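仿真组工作记录
2021年5月3日

上周留下来的问题是：家务和车间杂活,机器到底能接多少。组里吵了两轮没有结论,今天先不争,把手头跑过的东西按任务重新过一遍,写在这里,免得下次开会又从头讲。

先说环境。仿真还是用 Zaravau 那套场景包,物理步长没改,只换了接触参数。旧参数下,夹爪一碰到薄边物体就会弹开,评分脚本把这种情况算成“未接触”,所以早先的成功率偏低,有一部分不是策略的问题。新参数昨晚合进主分支了,旧结果不要再引用,目录名后面带 old 的都是。

双臂策略一共训了2,000条示教。家务类占多数,车间类偏少,主要是收拾工具、把零件归盒、从架子下面取东西。示教质量参差不齐,前面一批是遥操作手感还没调好的时候录的,动作抖,停顿多。我倾向于把这批剔掉重训一次,但机时要排队,暂时先这样。

按任务记:

擦台面。能做,前提是台面上没有东西。有杯子的时候,策略会绕,但绕过去之后不会回来补擦杯子后面那一块。人擦桌子会把杯子拿起来,擦完放回去,这一步目前没有。把“拿起、擦、放回”拆成三段分别训,单段都还行,串起来就在第二段和第三段之间卡住,手停在半空,既不放也不继续擦。日志里看是阶段判断来回跳。

叠毛巾。不讨论了,布料仿真和实物差太远,仿真里叠得再平也说明不了什么。等实物数据。

收碗入篮。碗是空的、单个放的,成功率可以接受。两个碗叠在一起就会一起夹走,然后下面那个掉。策略没有“叠着”这个概念,示教里也几乎没有这种样本,不奇怪。

开抽屉。拉手大的可以,拉手是凹槽的不行。指尖插进去的角度差一点就滑出来,重试的时候从同一个角度再来一遍,再滑出来。评测里见过连着试到超时的。应当在失败后加随机偏移,这个改动小,可以先做。

工具归位。这是 Okafor 那边最关心的一项,他们车间收工之后要把台面上的手工具放回泡沫槽。槽的公差对人来说很宽松,对策略来说还是紧。放进去但没有按到底的情况很多,脚本按位置判,算成功;按他们的标准,翘着就不算。评分标准要改成他们的,改完数字会难看,但至少是对得上的数字。

零件归盒。单一品种没问题。混放的时候识别比抓取拖后腿,小垫圈和小螺母经常分错。这一项如果真要上,我看用现成的振动盘加分拣口更便宜,没必要用两条胳膊去捡。提这个是因为客户那边总是默认“机器人能做”等于“应该让机器人做”。

架下取物。今天花时间最多。任务本身很简单,东西在两臂之间,上方有一组杆件挡着,要求其中一只手把它拿出来,不能碰到杆件。人做这件事连想都不用想,手侧着伸进去就行。策略默认从上往下抓,上面有东西挡着,它就先抬高,再抬高,最后停在一个下不去的位置。

第一轮评测用的是默认初始位姿,两臂都收在身前,15个回合里大部分失败在接近阶段,真正到夹取阶段才失败的很少。换句话说,抓得住抓不住还谈不上,先是到不了。第二轮把侧向接近的示教权重加倍,接近阶段好了一些,但又出现新的毛病:两只手会同时往中间去。单臂任务里另一只手应该待着不动,目前没有任何一项约束在管这件事。

腕部视角的问题也顺带查了。手臂靠得太近的时候,腕部画面里大半是手臂自己的灰色表面,能用的信息所剩不多。策略在这种输入下还照样输出动作,而且置信度不低,这一点比抓不到更麻烦。实物上碰到同样的情况,它会继续往前顶。

近处视角和机身上方视角各一: 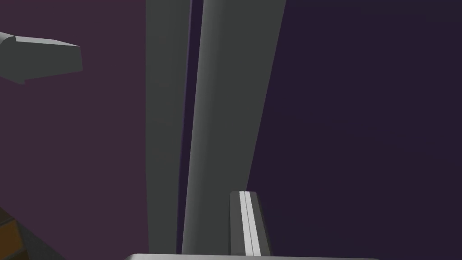
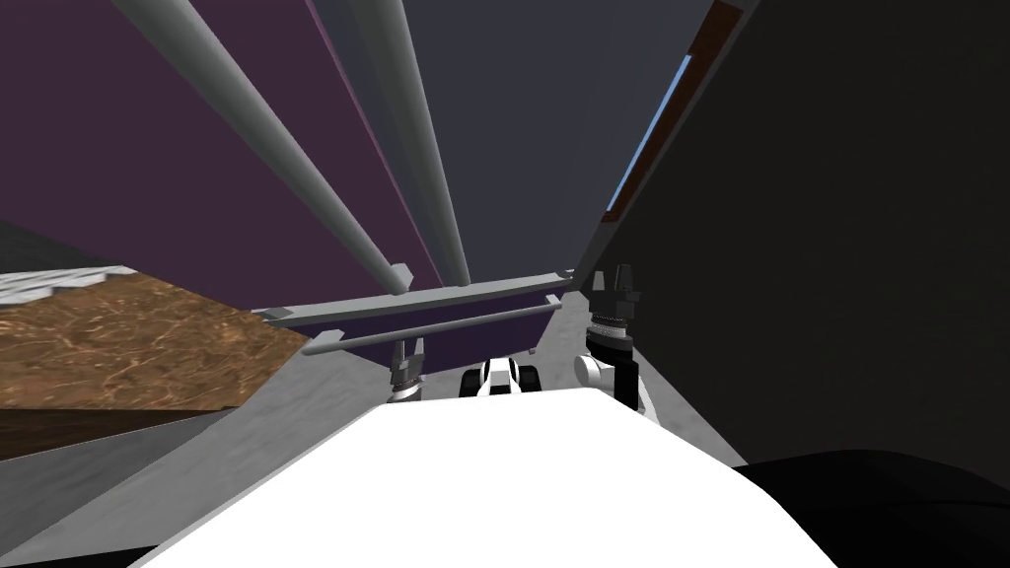

下一步打算先处理遮挡。两个办法,一个是在训练时随机把腕部画面整幅抹掉,逼策略去看机身那一路;另一个是检测到腕部画面大面积单色时直接降速,退回上一个路点再试。前一个要重训,后一个写在控制层就行,今天下午先写后一个。阈值暂定,等有了统计再调。注意墙面本身也是大片单色,光看颜色会误触发,需要同时看关节之间的最小距离。

闲置臂的约束,想法是任务开始时由上层指定主臂,另一只锁在初始位姿,需要双手配合的任务再放开。缺点是谁来指定。现在先在任务配置里手写,字段名就叫 primary_arm,左右两个值,不写就报错,不要给默认值。以前给过默认值,结果查了很久才发现有几个任务一直在用错的那只手。

关于能不能接活的问题,按今天过的这些,我的看法如下,供讨论,不算组里意见。

东西单个摆、位置开阔、放错了也没关系的活,现在就可以试,旁边要有人。收空碗、单品种归盒属于这一类。

需要把别的东西先挪开才能做的活,还不行。擦有杯子的台面、取架子下面的东西都是。难处在次序,手本身的精度够用。这一类我原来以为今年能做完,看来要往后放。

要判断做得好不好的活,比如工具有没有按到底、桌子有没有擦干净,目前全靠评分脚本,机器自己不知道。现场没有评分脚本。

Drustmont 上次来问的是能不能夜里无人值守。照目前的情况,答复应当是不能。卡在半空不动还算好的,继续往前顶的那种情况,没有人在场不能放开跑。回信我先起草,措辞不要留余地,免得又被理解成“再调一调就可以”。

Zodiven 的夹爪样件还没到,到了以后先测指尖行程,图纸上的数值和我们模型里用的对不上。模型里的手指可能偏长,如果确实偏长,凹槽拉手那一项要全部重测。

待办:
评分脚本改工具归位的判定,按压到底才算。
失败重试加随机偏移,先只开在抽屉任务上。
控制层加近距遮挡降速,带开关,默认打开。
任务配置加 primary_arm,所有旧配置补齐。
示教数据按录制批次打标签,为剔除抖动那批做准备。
架下取物重跑,随机种子用第二轮的,方便对比。
8月之前要有一版实物对照,哪怕只有收碗一项。

另记:评测机磁盘又快满了,是逐帧存图造成的。以后成功的回合只存首尾两帧,失败的回合全存。清理的时候不要动 shelf_pick 下面的目录,那里面的失败回合还没看完。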